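Folding and sorting mesh bags and mesh fabric offcuts

Posted by Elsie Goodwin in Workroom Basics
Last updated February 24, 2024

Mesh is awkward to fold. It has no body, it snags on itself, and a stack of it slides apart when the shelf is bumped. The method below covers produce bags, laundry nets, and loose strips of mesh fabric left over from cutting. It needs a table, two shallow boxes, and enough room to walk along one side.

What you need

A table with a smooth, hard top. Painted or coated surfaces are fine. Bare rough wood catches the threads.
Two shallow boxes or trays, one for pieces to be folded and one for pieces already done.
A ruler or a strip of card cut to the width of your storage box.
Small scissors for trimming loose threads.
Paper bands or soft elastic. Rubber bands leave marks in fine mesh.

1. Clear and wipe the table

Take everything off the table and wipe it with a damp cloth, then a dry one. Old scuffs in the finish do no harm. Run the flat of your hand across the top and feel for raised spots: dried glue, tape residue, the edge of a chip. Any of these will pull a thread.

Push the chairs back from the side you will work on. Folding long strips is easier standing up, and a chair arm or a headrest at elbow height gets in the way. Leave one chair at the end of the table for trimming, which is better done sitting down.

2. Sort by type before you fold

Tip the pieces out and make three piles.

Bags: anything sewn closed on three sides, with or without a drawstring.
Strips: long pieces with no seams, up to the width of your hand.
Sheets: everything wider than that.

Do not sort by color at this stage. Color matters when the pieces go into the box, and doing both sorts at once is slow. Walid Semaan, who set up the shelving in our workroom, sorts by color first and has never been persuaded otherwise. His piles take up twice the table.

3. Pick up strips by the middle

A crumpled strip should be lifted from its center, between finger and thumb, and allowed to hang. The two ends drop and most of the twist comes out without any pulling. If you pick it up by a corner, the far end tends to roll into a cord and has to be opened by hand.

Pinch lightly. Mesh compresses to almost nothing, so a grip that feels loose is usually enough. If the strip is still twisted, turn the pinch point a half turn at a time and let it settle between turns.
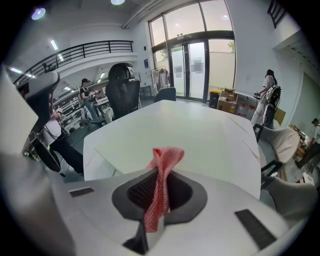 A pink-red mesh strip, pinched and twisted, with one end opening into a loose fold.

With the strip hanging, draw your free hand down one side, then the other. Lay it on the table with the straighter edge toward you. Do not stretch it to make the edges match. Stretched mesh creeps back within minutes and the fold goes crooked.

4. Fold the strips

Place the card at the left end of the strip, flush with the edge. Fold the strip over the card, then keep turning the card to the right until the strip is wound onto it. Keep the tension even and low. Slide the card out and press the bundle flat with your palm.

Strips shorter than 14 inches do not need the card. Fold them in half, then in half again, and press.

Band each bundle once around the middle. The band should turn freely. If it bites into the bundle, it is too tight.

5. Fold the bags

Lay the bag flat with the opening away from you. Smooth it from the bottom seam toward the opening so that trapped air can leave. Tuck the drawstring inside — a cord left outside will hook the next bag in the stack.

Fold both sides in to the center line. Fold the bottom up by a third, then fold once more to meet the opening. The sewn seam should end up on the outside of the packet, where it keeps the shape. Bags with a zipper are folded with the pull tucked under, metal away from the mesh.

6. Fold the sheets

Sheets are rolled. Fold the sheet lengthwise until it is slightly narrower than your box, then roll it from one end. Stand the rolls upright. A rolled sheet has no hard creases, and you can take one out without disturbing the others.

For very open mesh, lay a sheet of tissue on it before rolling. The layers will otherwise lock into each other. We use the plain white tissue from Hinds, but any unprinted kind will do.

7. Load the box

Now sort by color. Stand the bundles and packets on edge in rows, with the folded side up. Dark pieces go at the back and light ones at the front. Fill each row until the pieces support each other but can still be drawn out with two fingers.

The box we use is the low Trallden with the cut-out handle. The Cilter box is deeper and holds more, but the bottom layer is hard to reach and gets crushed. Label the short end, which is the end that faces out on a shelf.

Common problems

The bundle springs open. The strip was wound under tension. Unwind it, let it rest on the table, and wind it again.

Threads catch on the table edge. Put a strip of smooth tape along the edge, or work farther in.

The strip will not lie flat. Check for a fold that was set during storage. Hang it over a rail overnight. Steam works on cotton mesh, held well above the fabric. Do not use it on synthetic mesh unless the label allows heat.

Pieces shed lint. Shake them outside before sorting and trim any frayed ends. Cut straight across the strip along one row of holes.

Large batches

For a large clear-out, such as the one we do every August, split the job between two people. One sorts and hangs, the other folds and bands. The sorter should stay a full tray ahead. Change places when the first box is full, and wipe the table again before you go on.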